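Skakthorpe workshop, bench notes
Sun 21 September

Carry-on test, second go. The Jaber bag is back on the bench because the figures from the May session don't agree with each other and I don't trust mine any more than the maker's.

The claim on the tag is that the compression panel "frees up a third of your case for the journey home". A third of what? With the panel undone I can get the standard holiday load in (four shirts, two pairs of trousers, jumper, washbag, spare shoes) and there is a gap at the top. Do the panel up and the gap is bigger, yes, but the shoes haven't got any smaller and the washbag is now being pressed from one side by a strap buckle. Most of the gain comes out of the jumper. I could do the same with my knee.

Tried it again with the shoes at the hinge end. Slightly better. Tried it with the shirts rolled, as the leaflet wants, and could see no difference apart from the creases.

Weight. Strap and panel together come to 309 g on the kitchen scale. The tag doesn't mention this. On a strict cabin allowance that is a fair-sized jar of something you now can't bring back.
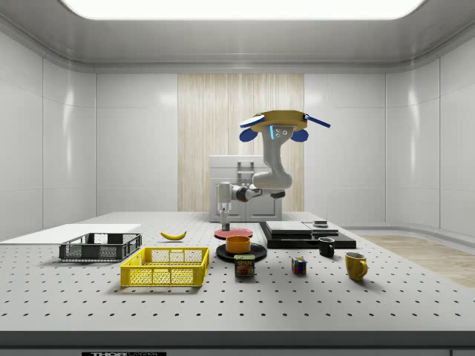 Arm with its gripper down over the red plate. Render.

Zip. Ran the main zip 200 times, panel done up, full load. Caught on the lining twice, both times at the same corner, both times on the closing pull. It freed itself with a tug. I wouldn't fail it on that, but I also wouldn't call it "snag-free", which the tag does, in bold. Need to repeat with the panel undone before blaming the panel. The lining may simply be cut too generously at that corner.

Breakables. Still the part people will care about, and the weakest part of our method. Wrapped a market bowl from Fokudholm in the jumper, middle of the case, and dropped the lot flat from bench height. Bowl fine. Did it with the panel loose: bowl also fine. So we have learned that a jumper protects a bowl. A drop on the wheel corner would tell us more. I have one bowl left and would like a second before I start.

The bottle sleeve that came in the same box (50 p extra if bought with the bag, so they can't think much of it either) held water upside down for 20 minutes with the stopper out of the bottle. Small damp patch at the seam when I took it out. Could have been my hands. Do again, dry hands, paper towel underneath.

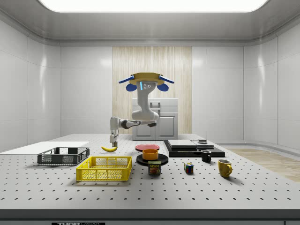
Gripper pointing down, banana on the table. Render.

Old Jadham holdall, for comparison: same load, no panel, no leaflet, closes without a fight. It is lighter and has no wheels. Somebody will say that isn't a fair comparison and they may be right about the wheels.

Where I've got to: decent bag, silly tag. Not writing "a third" anywhere on our page until somebody can show me how to measure it. Filling both sides with dried beans and weighing the beans is the best I've come up with.

To do
- zip again, panel undone
- corner drop, once there are two bowls
- sleeve on paper towel
- beans
- ask Jaber what load they used, and don't hold the page for the reply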